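Workshop > Reviews > Small robot kit
Last updated: July

I've had the Domau bench set for long enough now to have opinions, and I have a lot of them, so get a cup of tea. It's the box with the practice blocks, a folder of good practice sheets and a laminated checklist that you're meant to go through before you run anything. I bought it for the folder, if you can believe that. Our house rules for the arm were two pages long and half of them contradicted the other half.

The folder is lovely. Plain words, big type, 44 sheets, and each one deals with a single habit: who holds the stop button, where you stand, what speed you start at, what you write down when you change a tool. Hicham Benjelloun read the lot over lunch and only grumbled at one of them (the one on lone working, which he reckons is too soft, and I agree with him). My favourite is the sheet on first moves. You run every new path slowly and high up, with the tool well above everything, and you don't drop down to working height until two people have watched it go round. We used to skip that all the time!

What I don't like is the checklist. It tries to cover grippers, suction cups and plain pushing rods on one card, so you spend ages hunting for the lines that apply to you. Etelka Bozsik cut ours up with scissors and made a separate card for each tool, and it's been so much nicer since. The Wenevach set does this from the start, though their folder is thin and costs more.
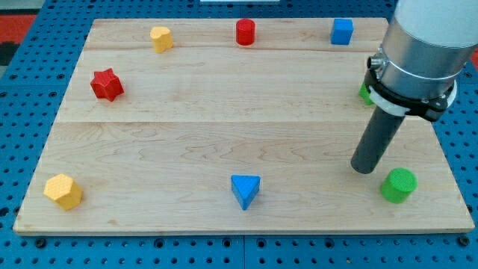 The sheet on laying out a work area is the one I'd hand to any beginner. It asks you to mark your limits with something solid, start with a few pieces well apart, and leave the middle free so the tool has somewhere to come down. I like a setup with two blocks each of red, blue, yellow and green out round the edges of a pale wooden board, because if I say "green cylinder" everybody knows which one I mean, even with a heart and a star in the mix. Do watch the far side of the arm, mind. The other green block is nearly hidden behind the black clamp ring, and the sheet says to walk round and look before you start, which I now do every time.

Price was 74 for the full set, posted. Spare sheets can be ordered singly, and the replacement for my creased one came quickly. I'd give the folder top marks and the card a pass. Tuulikki Pelkonen has already asked to borrow mine, so she can tell me if the bit on guarding makes any more sense to her than it did to me.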